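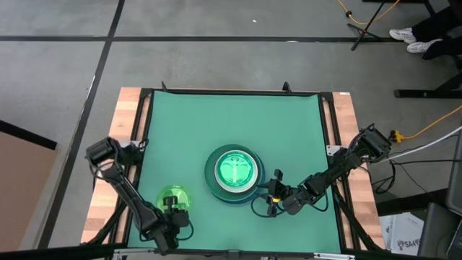

Gosier, empresa de servicios de comedor para hospitales, residencias y centros de trabajo, abre el proceso de selección para cubrir 3 puestos de Operador/a de Teleoperación y Preparación de Vajilla en el Área de Automatización. Las personas seleccionadas se incorporarán al programa Tomau, mediante el cual la compañía está trasladando a estaciones con dos brazos la clasificación y el apilado de vajilla que hasta ahora se realizan a mano en los trenes de lavado. El trabajo diario consiste en guiar tareas cortas y repetidas sobre piezas de distinto diámetro y material: apilados de platos como el azul oscuro y el verde azulado que ocupan el centro del tapete, con otras piezas menores encajadas encima, o la aproximación de la pinza al borde de un cuenco verde lima translúcido, material que exige especial atención por sus reflejos. No se requiere titulación técnica. Se valorará de forma preferente la experiencia en office, plonge o línea de emplatado.

## Contexto de la convocatoria

El programa Tomau afecta a la organización de los turnos de lavado en el centro de Flunness. De conformidad con lo acordado con la representación legal de las personas trabajadoras, la introducción de las estaciones no conllevará extinciones de contrato durante la vigencia del programa. Los puestos de carga y descarga manual se reducirán de manera gradual y el personal que los ocupa podrá optar a la recolocación en supervisión de línea, control de calidad o teleoperación.

La empresa es consciente de que este cambio altera tareas que parte de la plantilla desempeña desde hace muchos años. Disminuyen la manipulación de cargas y la exposición al calor y al ruido del túnel de lavado; aumentan, en cambio, el tiempo de atención sostenida y el trabajo ante pantalla. El Servicio de Prevención ha revisado la evaluación de riesgos de los nuevos puestos y ha fijado una pausa obligatoria tras cada 30 minutos de operación continuada.

## Funciones

1. Preparar la superficie de trabajo y disponer las piezas conforme a la ficha de tarea.
2. Guiar los brazos durante la tarea y repetirla cuando el resultado no se ajuste a la ficha.
3. Registrar incidencias de agarre, en particular las relativas a piezas transparentes, brillantes o apiladas con bordes de distinto vuelo.
4. Comprobar la posición de las pinzas respecto a la pila antes de iniciar el descenso. En la vista a ras de mesa, los dos dedos deben quedar separados y por encima del plato superior, teniendo en cuenta que el inferior, más ancho, sobresale a ambos lados.

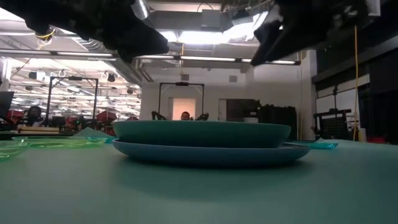 5. Comunicar al equipo técnico cualquier roce, tirón de cable o movimiento imprevisto y detener la estación hasta recibir autorización.
6. Participar en la reunión de turno y trasladar propuestas de mejora basadas en la experiencia propia de cocina o lavado.

## Requisitos

- Experiencia mínima de un año en hostelería, restauración colectiva o almacén.
- Buena coordinación manual y agudeza visual, con o sin corrección.
- Español hablado y escrito suficiente para cumplimentar partes de trabajo.
- Disponibilidad para turnos de mañana o tarde, de lunes a viernes.

Las candidaturas internas con antigüedad en lavado tendrán prioridad en caso de igualdad de puntuación.

## Condiciones

- Contrato indefinido a jornada completa, con el período de prueba previsto en el convenio.
- Categoría inmediatamente superior a la de auxiliar de lavado y plus de formación de 800 euros brutos anuales.
- Formación inicial retribuida de tres semanas, a cargo de Morikawa, proveedor de las estaciones.
- Derecho de retorno al puesto de origen, para el personal interno, durante los seis primeros meses.

Las grabaciones obtenidas en las estaciones se destinan al ajuste del sistema y no se utilizarán para medir el rendimiento individual ni con fines disciplinarios.

## Presentación de candidaturas

Las personas interesadas deberán entregar el currículum y una carta breve en el Departamento de Personas de Gosier, centro de Flunness, o a través del portal de empleo de la compañía, indicando la referencia 1411. El personal interno podrá presentar la solicitud en el modelo habitual de promoción, sin adjuntar currículum. El plazo finaliza el 25 de julio de 2026.

El proceso constará de una entrevista y de una prueba práctica en estación, precedida de un tiempo de familiarización que no se puntúa. Quienes precisen adaptaciones para realizar la prueba deberán indicarlo en la solicitud. El resultado se comunicará por escrito a todas las personas participantes.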